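Why Does Water Boil?
Pleta Science Museum, Young Visitors' Pages

Water is made of tiny particles called molecules, which are always moving. When water is heated, its molecules move faster. At 212 degrees Fahrenheit, at sea level, bubbles of water vapor form inside the liquid and rise to the top. This is called boiling.
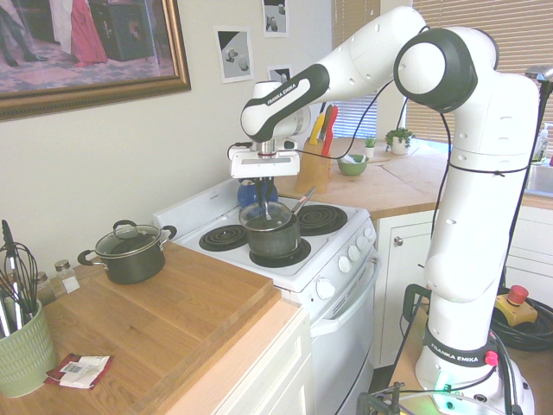

Air presses down on everything, including water. High on a mountain there is less air above you, so the pressure is lower and water boils at a lower temperature. Pasta takes longer to cook there.

Steam can burn skin very quickly. Children should always ask an adult before using a stove.

Text by Yu-na Jin. Reviewed February 28, 2023.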